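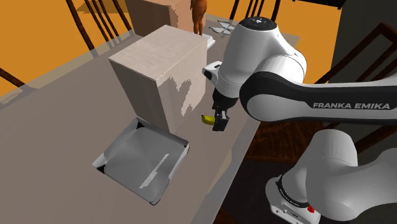
Franka arm and a banana, rendered. Gray tray to the left.

Re: Can they do chores yet?

wokidham_dad
Posting this for everyone who told me in February that my kitchen would be tidying itself by now. It's a simulation, and the chore is fruit. My sink remains full.

prultow904
Sim is where you want it failing, though. You can run it all night and the only thing bruised is a banana made of polygons. Would you rather it practiced on your plates?

wokidham_dad
They're ugly plates. Yes.

nair_bench
I do assembly at Vallitz and we have an arm on the packing line. Same part, same spot, same tray, 40 an hour. It's great at that. Turn the tray 45 degrees like the one in the render and somebody has to go get the laptop.

prultow904
That's an old fixed program, not a learned one. Different animal. Tray angle is close to a solved problem.

nair_bench
Solved where? I'd like to visit.

tall_box_fan
What bugs me is the big box right behind the tray. A person reaches past it without thinking. An arm with elbows like that has to plan the trip. My kitchen counter has worse than that on it, plus a cat.

prultow904
Fine, no cats. But I'd bet on table clearing before laundry.

wokidham_dad
I'll take that bet when it puts away 100 things in a row in a real house, mine preferably. It can start with the sink - I'll be on the couch, supervising.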